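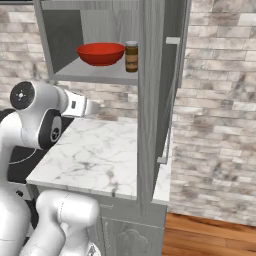

The Red Bowl

Wakana Yokoyama had been given the kitchen because she was new. The people who had been at Flodgate longer worked on drawers and dishwashers, where the arm could fail in interesting ways. The kitchen with the brick wall had one job in it. The red bowl had to come down off the shelf and be put on the marble, and she had to do it by hand, over and over, so that the learner would have something to copy.

She sat in a room above a carpet shop with the controller in her right hand. It was August and the window was propped open with a box of printer paper. On the screen the arm hung over the worktop and waited for her.

"Go in lower," said Misaki Ishida from the next desk. She didn't look up from her own screen.

Wakana went in lower. The hand passed under the shelf, came up in front of it and closed on the rim. She lifted, caught the jar with the side of a finger, and the jar fell over and rolled. She pressed the red key. The kitchen put itself back together.

"Jar?" said Misaki.

"Jar."

"Keep it, if it was otherwise a decent try. There's a folder for those now."

"I've already thrown it away."

Misaki shrugged and drank some tea.

The batch was called Prundiler. All the batches had names like that, made up by a program that Amano had written before he moved to the Kultamard office. The sheet said that each good example must start with the hand empty and the cabinet door open, and must end with the bowl standing flat and the fingers clear of it. Anything over the time limit was cut. There was also a line about not hesitating, which Wakana had read several times on her first morning. The learner copied hesitation. If she stopped above the bowl to think, it would stop above the bowl too, for as long as she had, and it would have nothing to think about.

So she tried to do her thinking beforehand. She looked at the bowl and the jar and decided on everything, and then she pressed the green key and moved.

By eleven she had 4 in the count at the corner of the screen. By lunch it was still 4, and she went down and ate a sandwich on the step of the carpet shop.

In the afternoon she found that she did better if she came at the bowl from the left and tipped it a little towards her before she lifted. It was how she took bowls down at home. Her mother did it the same way, with one finger inside the rim, and her mother's kitchen had a shelf too high for either of them. The count went to 5, then 6.

At ten to four Misaki rolled her chair across. "They've run the first training on yours. Do you want to see?"

"On six?"

"Six of yours and a lot of mine from last month. It's only a check."

It was the same kitchen. The arm started without anyone holding it, which Wakana hadn't watched before. It went under the shelf the way Misaki did, quick and rather flat. Then it slowed, swung out to the left, and set one finger inside the rim. The bowl tipped forward.

It held there a moment. Wakana put her hand on the desk.

The arm lifted the bowl, missed the jar, and brought it down too early, so that it dropped the last bit on to the marble and rocked.

"Drops it," said Misaki, and wrote that down. "Where did it get that tilt from?"

"That's me."

"It's not on the sheet."

"No. Should I stop?"

Misaki ran the film back and watched the finger go in over the rim again. She ran it back once more.

"Do another thirty," she said. "And put it down softer."

Wakana pulled her chair in and pressed the green key.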